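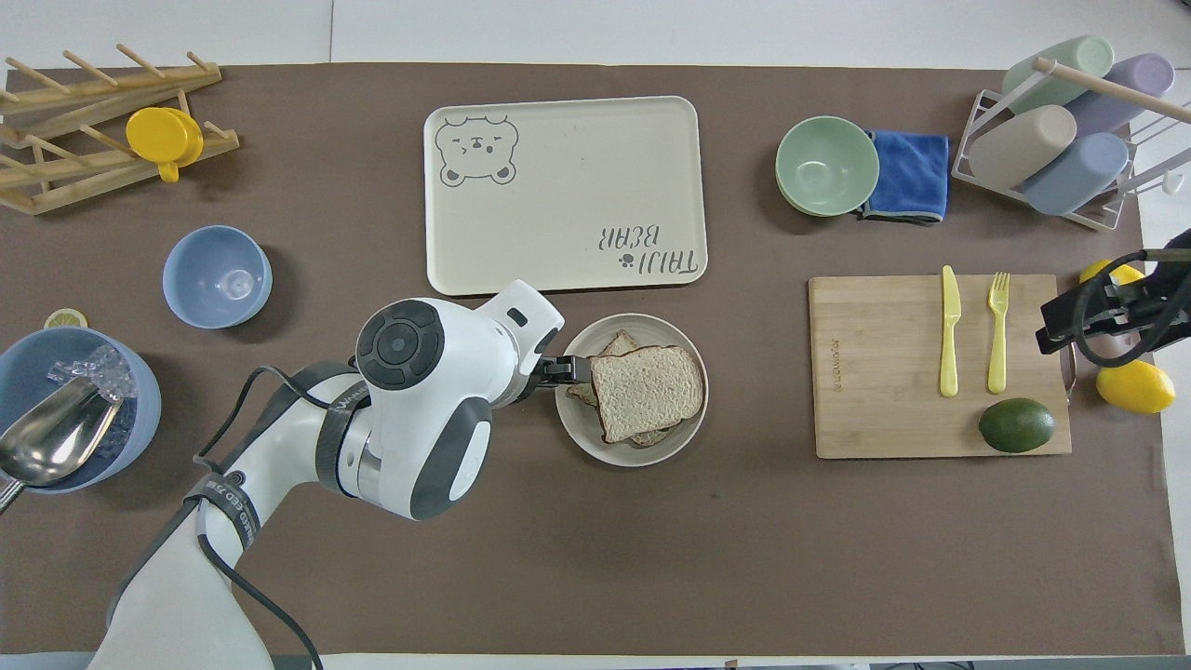 4. Keeping the Cell Running

Most papers on two-arm tabletop work say one line about the cell and move on. We're going to spend a whole section on it, partly because we lost more days to the cell than to any of the learning code, and partly because we wish somebody had written this down for us before we started. Everything in this section is about one machine, the breakfast cell at Prisside, which we call Zadeo (the name was on a box we reused for spare cables, and it stuck). Section 5 goes back to the policies.

4.1 The table and the mat

Zadeo is two white arms on one white table, mounted side by side near the back edge, with a two-finger gripper on each. On top of the table goes a brown mat, and the mat turned out to matter a lot more than I would have guessed. On the bare white top, our segmentation kept losing the pale things, and we have plenty of pale things: a big cream tray with a bear drawn on it, the bread plate, the racks. With the brown underneath, those edges came back right away. We leave a border of bare table showing so that we can tell if the mat has crept, and it does creep! Pushing down on bread all day will do that. We now check the mat corners against pencil marks on the tabletop at the start of every session, and if a corner is off by more than 3 mm we lift the whole thing and lay it again. Nudging one corner just puts a ripple in it.

The mat gets replaced when it stains. I used to try to wipe it down and save it, and all I got was a dark patch that the depth filter treated as a hole.

4.2 Laying out the props

We lay the props out by zone, and only loosely inside a zone. The cutting board with the avocado and the yellow knife and fork goes on the side of the robot's right arm, with the lemons near it. The plate and the tray stay in the middle, where both arms can get at them. The ice and its scoop go over on the left arm's side along with the wooden rack and its yellow cup, and the wire cup rack sits across the table from it. Which bowl holds the folded blue cloth down, how the cups hang, where the lemon slice ends up - all of that we let drift on purpose, so the policy can't just memorize spots. Figure 3 is a fair picture of a working layout. 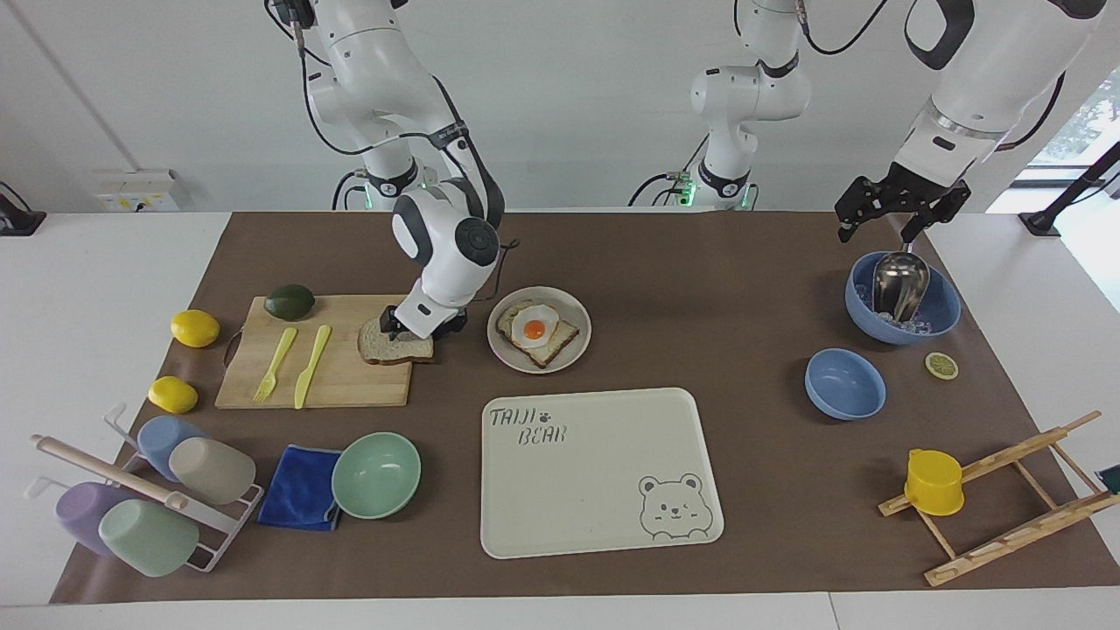 Figure 3. The breakfast cell during a bread step. The right gripper is down on a slice of bread at the end of the cutting board, and the left gripper is open over the bowl of ice. The status lights on both arms are green.

Bread is the reason for most of the upkeep. A slice gives under the fingers, then it tears, then the crumbs go everywhere, and they love the gap behind the fingertips. In our first month we had a string of weak grasps that I blamed on the force controller for far too long. I retuned it twice. What we really had was a crust of old crumbs packed in behind one finger pad, so the fingers never closed all the way and the zero position was off. Since then we brush out both grippers between blocks of trials with a dry paintbrush, and we re-zero the fingers right after. Please don't use compressed air for this. We did, once, and blew the crumbs further in.

4.3 Cables

The cables run along the outside of the arms, in loops, and the size of the loops is the one thing I'd ask anyone copying this setup to be fussy about. Too tight and the wrist pulls on the connector when it rolls. Too loose and the loop drags across the table and takes a cup with it. We set the slack with the wrist rolled to its far limit and the elbow folded, then tie it down, then run the full joint sweep slowly with one hand on the stop button. I skipped that last sweep one evening in June and paid for it with a new gripper cable.

We swap the gripper cables every 600 trials whether or not they look bad. That number came from our own log. The first cable started dropping messages at trial 381, but it had been tied too tight from day one, and the ones tied properly have all lasted longer than the swap interval.

4.4 Ice, and what it does

Ice was Gesano's request (they paid for the props, so ice it was), and it's a pain. It melts, the pieces stick together, and the clear ones barely show up in depth at all. We refill from the freezer every 20 minutes or so, and we dry the outside of the bowl each time so that a wet ring doesn't form on the mat. After any scooping block we also wipe down the left gripper and look at the seal behind the fingers. So far we've had to replace that seal 2 times. The right one is still the original.

4.5 Camera checks

The cell has a fixed view of the table and a second view from up at the head, and the two have to agree. We check them with the Cho board, a small printed target that we set down in the middle of the mat before the props go on. If the two views disagree about where it is, we recalibrate before doing anything else. It's boring, it takes a few minutes, and I've never regretted doing it. Trials run after a failed check were thrown out and don't appear in the results in Section 5.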